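Search this site
Enter keywords Go

Prinix Court Monitoring Fund
Progress report to the funder, second period
2019-07-17
Prepared by Khoa Chu, project lead

You asked for a plain account of whether the trial monitoring work in Bara district is doing what the grant said it would. My answer is partly, and I'd be wary of anyone who told you more than that.

Our monitors sat through 53 hearing days in the land seizure and unlawful detention cases. The court's own list had 200 days set down for the same period. Most of the gap is adjournments, many of them called after the parties had already travelled in. The registrar's office describes this as a scheduling issue. We have asked three times for written reasons and have received one letter, which repeats the phrase.

The witness protection order made in May looks good on paper. It covers 28 people. When we followed up, fewer than half had been given the name of an officer to call, and two had been given a number that rang out. The police liaison told us the program was "fully operational". I don't know what he means by that and he didn't offer to explain.

The Tôn judgment, which the ministry has been quoting as proof of reform, convicted two junior guards and left the question of who gave the orders for a later hearing. No date has been set for it. Defence counsel also has a fair complaint: part of the prosecution file reached them the night before closing arguments. We put that in our notes because a conviction got that way may not survive an appeal.

On our own work, the transcripts are behind. We hold 479 pages of handwritten notes and have typed up a bit over half.
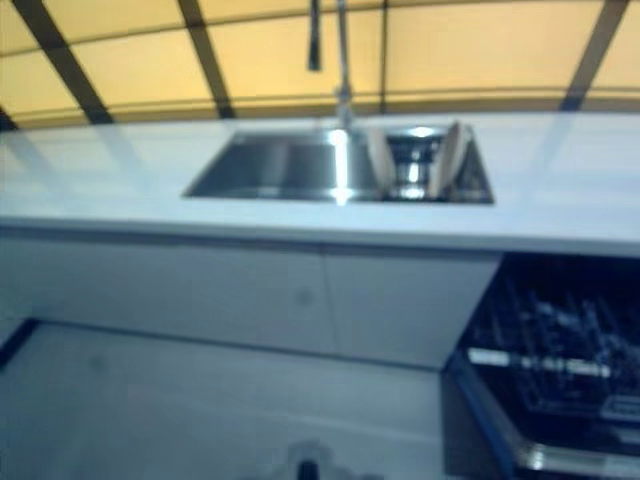 The rest should be finished by the end of the next period, though I said the same in the last report and was wrong. The Sernov database, which was meant to speed this up, still loses accents from names and can't tell an adjournment from a dismissal. I would not put more money into it until the supplier fixes both.

Spending is under budget, mainly on travel. Please don't read that as a saving. It reflects hearings that didn't go ahead, and the cost will land later if they do.

We would like your approval to move the unspent travel money to a second typist, and to keep a monitor in Bara until the Tôn orders hearing is listed.

Related reports
First period progress report
Adjournments in the Bara district court: a short note
Monitor's handbook, revised edition

Contact us | Copyright Prinix Court Monitoring Fund | Back to top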